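Cast iron skillet: soap or no soap?

plulow_pete
OK so I finally got my grandmother's skillet out of the basement and my sister says if soap touches it she'll disown me. I've been wiping it with salt and a paper towel and it still smells like last month's fish. What do you all do?

Roswitha Wallner
Soap! A squirt of regular dish soap, quick scrub, dry it on the burner, thin wipe of oil. I've done it that way since I got married and my eggs slide right off.

gendby85
Gotta disagree. My pan is more than 80 years old and it's never seen a drop of soap. Hot water and a chainmail scrubber, done.

Roswitha Wallner
And does it smell like fish, though?

gendby85
I don't cook fish in it lol

Nevzat Karaca
The old rule came from lye soap, which would strip the seasoning. Dish soap now is way milder. Just don't leave the thing soaking overnight (ask me how I know). I'm redoing mine this weekend anyway.

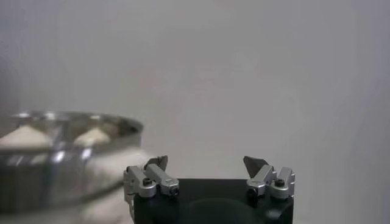
plulow_pete
What oil do you use for the wipe at the end?

Nevzat Karaca
Plain canola, maybe half a teaspoon, and then I rub it like I'm trying to get it all back off. Too much and it goes sticky.

gendby85
Crisco or go home. But fine, try the soap and report back.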